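Grip force rules for soft pouches?

Veditz_tom
Is there any real standard for how hard an arm can squeeze soft packs? I'm setting one up at home to pick up floppy stuff and put it away. My notes just say "be gentle" -- not much of a rule!

Barnabás Gál
I don't know of one number that covers every pouch, so I write my own limit per item. Start low, lift a little, hold, then go up in small steps until it stops slipping.
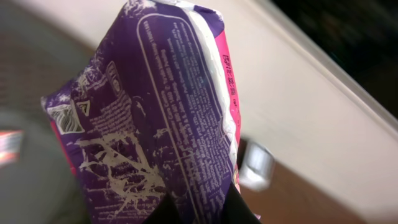

Log every drop too, with the grip setting next to it. I do 100 lifts per item before I call a setting good, and I start over if I swap the finger pads. Keep your hands out while it's powered, and know where your stop button is.

jeturine6
I just set mine to max, never had a problem.

Ultdale
Please don't do max lol. ISO 10218 is for industrial arms but it's worth reading for the safety side.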